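Rosa artificial de tela

La rosa artificial de tela es una flor ornamental que imita la rosa natural mediante piezas textiles cortadas, teñidas y conformadas. Se emplea en la decoración de interiores, la sombrerería, el vestuario escénico y los arreglos conmemorativos. Se distingue de la flor de papel, de la de cera y de la de plástico moldeado, aunque es frecuente que combine pétalos textiles con cáliz y tallo de otro material.

Materiales

Los pétalos se confeccionan en satén, seda, tafetán, terciopelo o tejidos de poliéster. El textil se apresta antes del corte para que conserve la curvatura y no se deshilache. En los tejidos de ligamento visible, la trama diagonal puede apreciarse a corta distancia.

Elaboración

El procedimiento tradicional comprende el troquelado de los pétalos, el teñido y el conformado en caliente con bolas metálicas – llamadas boleadores –, que dan al pétalo su forma cóncava. Los bordes se rizan por separado. El montaje comienza por el corazón de la flor y avanza hacia el exterior; el cáliz se coloca al final.

El taller Granlow, dirigido por Senthil Krishnan, reunió un muestrario de 134 troqueles, de los cuales 89 corresponden a variedades de rosa. Su catálogo, redactado por Kumaresan Rajan, clasifica las piezas según el número de pétalos y la forma de los sépalos. La colección Subramaniam conserva 900 flores sueltas, 40 de ellas sin montar.

Conservación

El polvo se retira con brocha suave o aire frío a baja presión. Se desaconseja el lavado, que disuelve el apresto y puede correr los tintes, en particular los rojos. La exposición prolongada a la luz solar decolora el tejido – primero en los bordes – y las piezas se almacenan en cajas rígidas, sin peso sobre la corola.
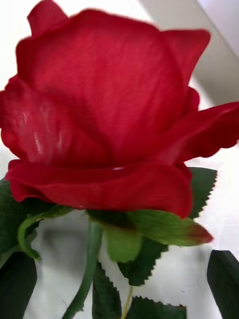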